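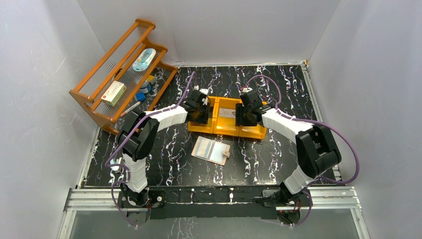
Two-arm cell, overhead view. Both grippers over the yellow trays, clear case on the floor in front.

Jedska Bench Cell: Gallery

The Jedska is a two-arm bench cell for sorting and handling small parts. It is sold as a kit by Stekow and ships with both arms, the mounting plate, the rail assembly and the wall panels. The notes on this page cover the setup in the first picture and were written by Giuliana Londoño from the bench log. Prices are on the order page.

Arms
The two arms are mirror images. Each has a black base, white arm segments and a black elbow joint. The bases bolt to opposite ends of one long black plate, so the spacing between them does not change when the cell is moved. Recalibration after a move takes 7 minutes with the supplied routine.

Cabling
One purple cable per arm, looped from the gripper back past the elbow and down by the base. Leave the loops long. A tight loop pulls on the wrist at full reach. Replacement cables are sold in pairs.

Trays
Three yellow compartments, side by side, within reach of both arms. In the picture a small clear piece lies in the middle one. Clear parts are the harder test for any vision setup. Efraín Rivadeneyra ran 200 picks with clear stock in January and logged nearly all of the misses at low light settings.

Floor and walls
White walls on the left, back and right. The black floor panel has a marble-like print in white and pale purple. Plain floor panels are available in gray or white and swap out without removing the rail.

Rack
Orange, two shelves, metal rods between the side pieces. It stands in the back left corner and holds small boxes and loose items between tasks. The rack is an option and is not included in the base kit.

Service
Stekow recommends a gripper check every 1,000 cycles. The check covers jaw alignment, cable seating and the plate bolts. Owners with a Cekix service plan can book it through the parts desk. Quote the serial number on the packing list.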